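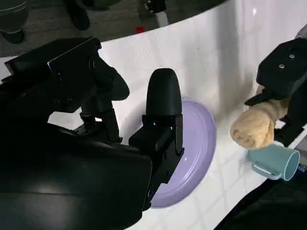
How to Clean a Glossy White Tabletop

Posted 9/13/26

A glossy white top shows every smear, so the cleaning method matters more than the cleaner. The steps below work on most lacquered and laminate tops. If yours is an Ikura or a Barkerard, check the care sheet first, as some finishes should only be wiped with water.

What you need

Two soft cloths
A bowl of warm water
Mild dish soap
Baking soda for stains

Step 1. Clear the top and brush off crumbs. Grit dragged under a cloth leaves fine scratches.

Step 2. Add 3 drops of dish soap to the bowl. Dip one cloth and wring it out well. Water that sits along a seam can lift the edge.

Step 3. Wipe in straight lines from the back to the front. Rinse the cloth after every few passes. 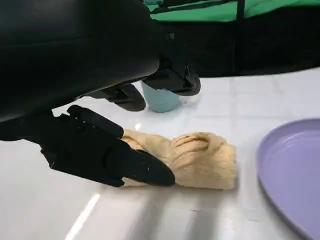 Use a soft cloth, never a scouring pad.

Step 4. Go over the top again with plain water to remove the soap. Most streaks come from soap left behind.

Step 5. Dry right away with the second cloth.

Stains

For coffee or tea, mix baking soda and water into a thin paste. Leave it on for 6 minutes, then wipe it off with a damp cloth. Test a hidden spot first. Do not use bleach or acetone.

Polish is optional. Staviment makes a spray for gloss surfaces. Put it on the cloth, wipe lightly, and wait 20 minutes before setting dishes back down.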